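Kernano Household Bench
Set-up Guide, Section 4: Room Preparation and Episode Recording

4.1 Purpose

Follow this section to prepare the bedroom layout for the Akbari re-placement protocol and to record episodes that can be compared with the Setthorpe baseline. The protocol tests whether a policy trained on one arrangement of a room can find and transfer a small soft object when the start position of that object changes between episodes. The Setthorpe baseline holds 2,713 episodes. Of these, 41 are reserved for evaluation and must not be loaded during training.

Complete Section 3 (Joint Zeroing) before starting. Recordings made with an unzeroed arm are rejected at import.

4.2 Preparing the room

1. Close the wardrobe and the interior door. Leave them closed for the whole block.

2. Place the bed against its floor reference. Remove pillows and blankets. The fitted cover stays on.

3. Pull the cover tight at the corners. Creases left on the top surface are acceptable and do not need to be ironed out. The segmentation model was trained on creased covers and performs slightly worse on a flat one.

4. Place the basket on the floor, open side up. The permitted floor positions are listed in Appendix B of the protocol. Line the basket with white cloth for a lined block, and leave it bare for an unlined block. Do not mix the two within a block.

5. Place the target object at the start position given on the block sheet: on the bed or in the basket. Use a target with a strong color contrast to both the cover and the lining.

6. Open the head view in Vuleo and turn the head until the corner of the bed and the contents of the basket are in view together. The target does not have to be centered, but its color must be clear against the lining.

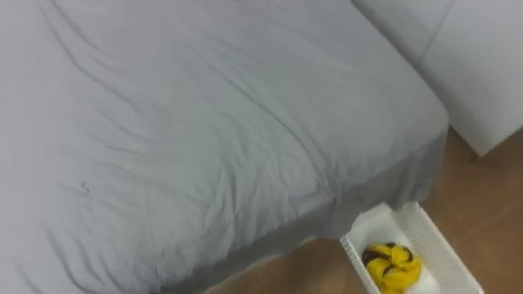

7. Save the head angle as a preset. Use the same preset at the start of every episode in the block.

NOTE: Small marks on the bed cover do not affect recording. Change the cover between blocks if needed, never within one.

4.3 Placing the robot

CAUTION: The overhead line must be attached before the legs are powered. Do not enter the marked floor area while the legs are live.

1. Attach the overhead line to the upper body. Check that it has slack through the full walking path.

2. Route the floor cable away from the side on which the robot will step. A loop under the forward foot is the most frequent cause of an aborted episode.

3. Power the legs and let the robot take its own weight. Staggered feet are acceptable at this stage.

4. Let both arms settle into the rest pose. Do not move an arm by hand after the rest pose has been confirmed in Vuleo.

5. Start the fixed camera. The bed, the basket, the robot down to its feet and the full cable run should all be in view.

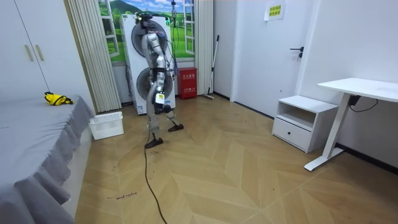 Figure 4-2. Robot standing on the overhead line, fixed camera view.

6. Compare the view with the stored layout. Furniture that is not part of the task (nightstand, desk, tall unit against the back wall) must still match, since the policy may use it for localization.

7. Wait for the status line in Vuleo to read READY. If it reads HOLD, return to step 2.

4.4 Recording an episode

1. Set the sample rate to 20 Hz for both camera streams and for the joint log.

2. Enter the block name, the start position and the lining condition. These fields cannot be edited after import.

3. Press Record. Wait 2 seconds before sending the first motion command. The still period is used to align the streams.

4. Run the policy or the teleoperated demonstration. Do not speak commands to the operator station during a teleoperated run — the audio channel is used as a backup sync source.

5. Press Stop when the robot has returned to the rest pose, or when the time limit on the block sheet is reached.

6. Grade the episode from the head stream first. Use the fixed stream only where the head stream does not show the contact.

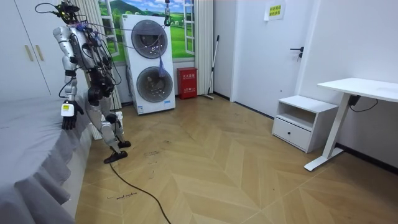
Grading depends mainly on the approach phase, and most disagreement between graders comes from the same few postures. An approach is logged as started when the trunk has turned toward the bed and a hand is within reach of the edge of the cover. Only the hand nearest the cover is graded. With the near arm hanging so that its fingers curl downward just above the edge of the bed, and the other hand held near the waist, log the near arm as ACTIVE and the other as PARKED. Cables draped over the chest may hide part of a parked hand. Do not log a parked hand as missing on this basis; check the joint log instead.

4.5 Known limitations

The fixed camera gives poor depth at the edge of the bed. A hand above the cover and a hand touching it can look the same, and contact must be confirmed from wrist torque.

Head preset drift has been observed in long blocks. Reload the preset if the corner of the bed moves noticeably between episodes.

The method has been tested with soft targets only. Results for rigid targets are not reported in this release.

Related sections
Section 3: Joint Zeroing
Section 5: Importing Blocks from Vuleo
Section 6: Grader Agreement and Re-grading
Appendix B: Permitted Basket Positions
Release Notes, May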